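January 13, 2026
Gresivholm bench, cloth handling. Notes by Sulastri Yeoh.

Picked up where I left off on the grasp point picker. The old version scored every edge pixel in the overhead depth image and took the best one per arm. On white cloth over the white table it kept choosing shadow edges. Replaced the depth-only score with depth plus the fabric mask from the Rasuten segmenter, and dropped anything within 30 mm of a mask hole.

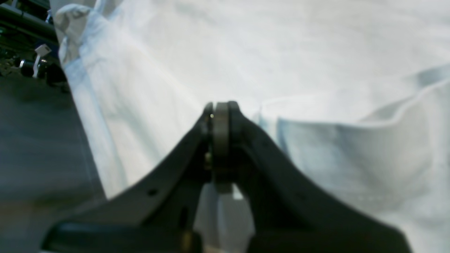
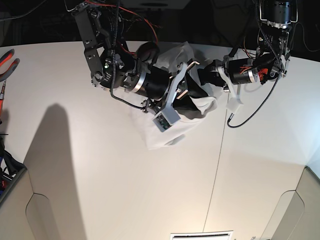
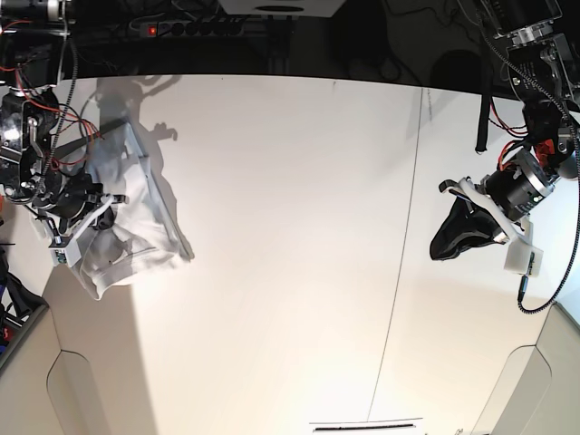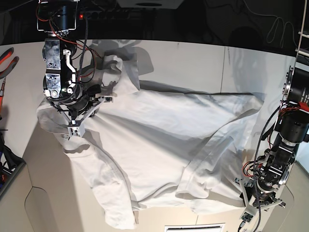
White fabric in the wrist view and in the three table views; the third also has the black cloth, in the left gripper.

Changes in the planner today:

Both arms now get their targets from one call. Before, left and right were planned separately and the second one had to wait whenever the first was in the shared zone. The joint plan takes longer to compute but I had no deadlocks after the switch.

Minimum distance between the two grippers is a parameter now (min_tip_gap). It was hard-coded in two files with two different values. Set to 40 mm for the moment. With bunched cloth held by both arms that is close to the limit, and the collision model still treats the fingers as boxes, so don't go lower.

Cables are not in the collision model at all. I added a rough capsule for each loop near the wrist. It is pessimistic and blocks a few poses that are fine by eye. Left it on.

Segmentation: white on white is better than in October but the mask still drops out in the arm shadows. Raising the exposure helped the shadows and washed out the hems. Put it back. The black cloth is easy on the table, but the mask leaks into the gripper when the fabric is held up against the motor housings. Masking out the arm from joint positions should fix that. The projection code exists in the Sitompul repo, needs our camera calibration.

Wrist camera: the view is mostly gripper and cloth once we are in contact, so the mask there is useless for picking. I only use it to decide whether fabric is between the fingers. Current check compares the patch under the fingertips before and after closing. It gave 4 false positives this afternoon, all on the white cloth, none on the black. Suspect auto white balance. Locked it at the end of the day and have not rerun.

The long-sleeved garment is a different problem. The picker treats a sleeve fold and a hem fold the same, and the tension step assumes the two grasp points are on the same layer. For now I pass the points in by hand from the click tool. A hem detector would cover most of it.

Logging: timestamps from the overhead and wrist cameras now share a clock. Old logs from Milville still have the offset, use the fix_offset flag when replaying.

To do
- rerun grasp check with white balance locked
- arm mask from joint positions
- move min_tip_gap into the shared config
- ask whether the replay tool can step both arms together

Branch is cloth-joint-plan, pushed, not merged.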